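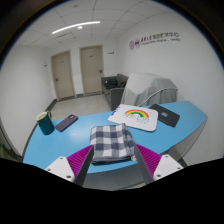

Figure 2. Folded cloth in a navy-blue and white check on a light-blue desk, Gedthorpe site.

4.2 Cloths and who handles them

The diary data cover 1,372 entries from the two sites, Gedthorpe and Undale. An entry was made each time a participant sat down at a shared desk, and a second line was added when they left it. Participants recorded whether they wiped the desk, what they used, and where the cloth went afterward. The last item had the most missing answers. Many people wrote "same place" or left the line empty, and we coded both as unknown.

Gedthorpe supplied reusable cotton cloths and washed them through an outside laundry. Undale supplied paper towels from a wall holder and moved to cloths in February, partway through the study. We had planned to treat the two sites as separate groups. After the change at Undale we split its diaries into an early and a late period and compared those with each other, leaving Gedthorpe as a reference.

Wiping on arrival was more common than wiping on departure in every period. This matches the survey, in which 716 people answered the questions on desk habits. Most said they would clean a desk before using it if it looked dirty. Far fewer said they would clean it for the next person, although the posted rules at both sites ask for exactly that. Interviews suggest the rule is known. People described leaving in a hurry, or being called to a meeting and not coming back to the same desk.

With cloths, a further problem is how to tell a fresh one from a used one. Staff at Gedthorpe treated folding as the sign. A folded cloth was taken to be clean, and an open or crumpled one was put in the laundry bag. The practice was never written down and new staff learned it by watching. It fails when a careful person wipes a desk and folds the cloth again. Several diary entries mention this, one of them from a participant who had refolded cloths for months before a coworker explained what the fold meant. A patterned fabric may make the problem worse, as a small mark is harder to find on a check than on plain white. We did not test this.

4.3 What counts as a clear desk 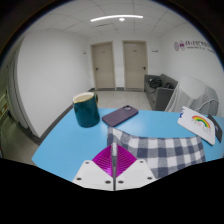

The rule at both sites is that a desk must be left clear, but the diaries show that staff read "clear" in different ways. Some took it to mean that nothing at all should be on the surface. Others left out anything they thought of as part of themselves and not part of the desk, mainly drinks, keys and phones. A mug and a phone on the light blue tabletop, with a stretch of reflecting surface between them, would be scored as occupied under our coding scheme, even though several interviewees said they would move such things aside and sit down. Pale reflections of that kind also matter for the inspection score. A slightly glossy top can look freshly cleaned from one chair and dull from the next one over, and our two raters disagreed most often on glossy tops. Scores were therefore taken from a standing position with the ceiling lights on, and any desk on which the raters still disagreed was dropped from the analysis.

Dénes Deák coded the full set of entries and Guido Donati coded a quarter of them independently. Agreement was good for arrival wiping and departure wiping. It was weaker for "items left behind," where the two coders differed on whether a charging cable should count. We settled on counting cables only when they were not attached to the desk. The earlier codes were revised to match.

Desk shape had a small effect that we had not expected. On straight desks, people wiped in long strokes from one side to the other. On curved desks they tended to wipe the part directly in front of the chair and stop. The far edge and the corners were often missed, and these were the areas where crumbs and cup rings were noted by the next user. Trirkent, which supplied the desks at both sites, gives general cleaning advice in its handover booklet but says nothing about shape. Its booklet asks for a soft cloth and a mild cleaner. The spray bottles bought from Testa met that description, and we found no reports of damage to the surface during the study.

Floor cleaning was handled by contract staff in the evening and is outside the scope of this paper. We mention it here only because some participants believed the evening crew also wiped the desks. At Undale this was true until the contract changed, and the belief lasted well after the change. Those who held it were less likely to report wiping on departure. At Gedthorpe the desks had never been part of the contract, and fewer people there were mistaken about it.
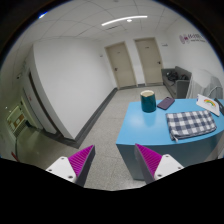
4.4 Limits of the diary method

Diaries depend on people remembering to fill them in. Entries were most complete in the first weeks and thinned out later, with a brief recovery when reminder cards were placed by the elevators. Participants may also have wiped more often than usual when they knew they would have to report it. The inspection scores are less open to this problem, but they were taken at 4:30 in the afternoon and say little about desks that changed hands in the morning. Both sites were office buildings with assigned floors, so the results should not be carried over to libraries or schools without further work.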